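The Trouble With "Hidden" Towns

By Felicja Kołodziej

The brochure for Clandcombe calls it "the walled town time forgot." I counted three gift shops before I found the wall.

I don't hold that against the place. A town of 2914 people has to pay for its drains somehow, and the wall, once you get to it, is a good one. You climb up beside the old grain gate and walk until the stones give out behind a dentist's parking lot. It took me 34 minutes at a slow pace, with one stop to get gravel out of my shoe. The town's own website allows half a day.

What bothers me is the word "hidden," which now gets stuck on any place without an airport. Clandcombe has a train station, and the trains are full. 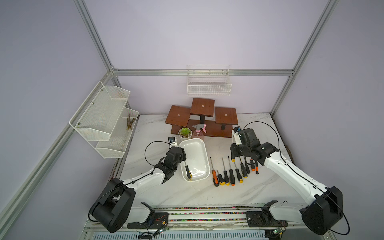 Two robot arms over a marble-patterned tabletop, with a white tray between them.

Iraís Ventura has led walks here for six summers and is tired of the word too. "People arrive in August and ask me where the secret part is," she told me. "I show them the well. They look disappointed." The well is a hole with a grate on it. It is also the oldest thing in town, if you believe the plaque, and I'm not sure I do, as the plaque at the church makes the same claim about the church.

Her tour costs less than lunch and is much better. She skips the story about the ghost bride, which every other guide tells and which seems to have started on a menu.

From Clandcombe I took the bus to Jisville, where the attraction is a fortress on a rock. The ticket office promises 450 steps and a view of two rivers.

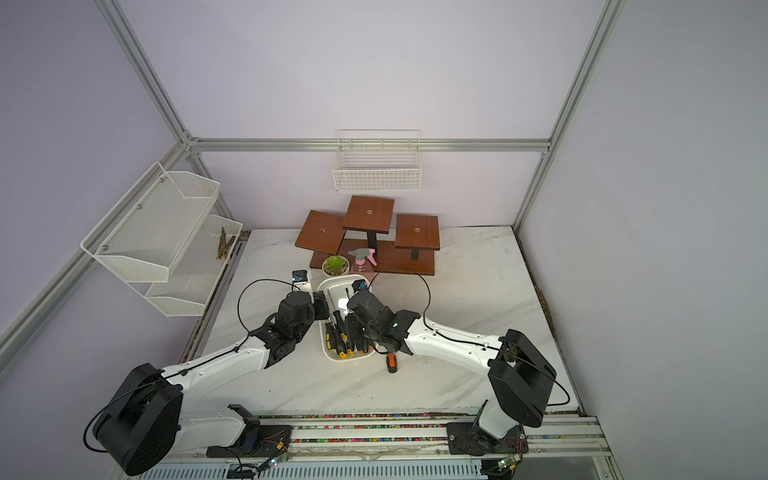 I got one river and some haze. Lech Tomaszewski, who runs the cafe at the top with his brother Radosław, said the second river shows up best in early spring, when hardly anyone comes. The coffee was fine. The fortress itself was rebuilt so thoroughly that I had trouble finding a stone older than my parents, and the signs are shy about which parts are original.

Szu-yu Yau, a retired surveyor I met on the way down, had come for the third time. She likes the cistern, which is cool and smells of pennies, and she ignores the rest. I went back up to see it. She's right, and it isn't mentioned in the brochure at all.

So should you go? For a weekend, yes, if you bring decent shoes and leave the brochure at the hotel. I would not fly across an ocean for it.

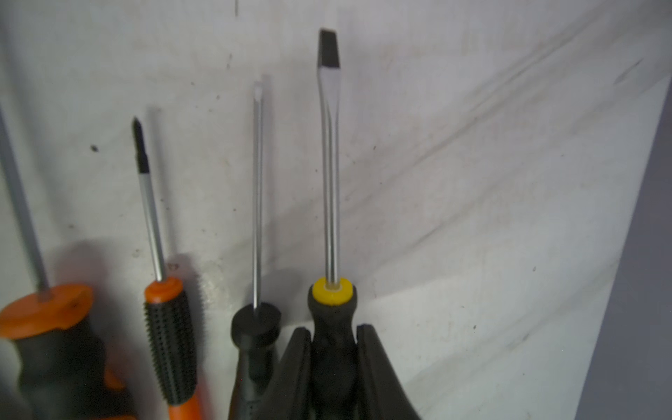 If You Go

Makowska is the nearest town with a real choice of rooms. The Stirkar guesthouse, by the bus stop, is plain and quiet, and breakfast ends at 9 a.m. sharp. The bus to Jisville takes 48 minutes. Pay the driver in coins.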